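Stock notes for the drinks cooler in the Tercombe flat. Last edited 3/24/20 by Eun-seong Yeo.

## What this covers

The small black cooler with the glass door, in the sitting room. The kitchen fridge has its own list, kept by Sun-ja Woo, and is not repeated in this folder.

## Files

- `drinks.csv`: one row per can or bottle, 300 rows to date
- `shopping.csv`: what was bought at Dolarside and the price paid
- `old/`: lists from before November, not checked

## Columns in drinks.csv

| Column | Meaning |
|---|---|
| `item` | name as printed on the label |
| `type` | can or bottle |
| `colour` | main colour of the can or label |
| `put_in` | date it went into the cooler |
| `taken_out` | blank if still inside |

## Stocking

Cans and bottles are laid on their sides. Keep the two kinds apart. Do not force the door; if it catches, move the nearest bottle back.

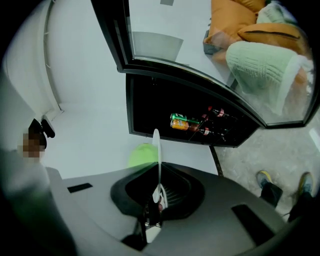 *Cooler with the door open: green can on top of the orange one, bottles to the right.*

## Known gaps

- 21 rows have no `put_in` date.
- Row 19 was entered twice under different names.
- Prices in `shopping.csv` are per pack for multipacks. Divide before comparing.

Corrections to Eun-seong, please.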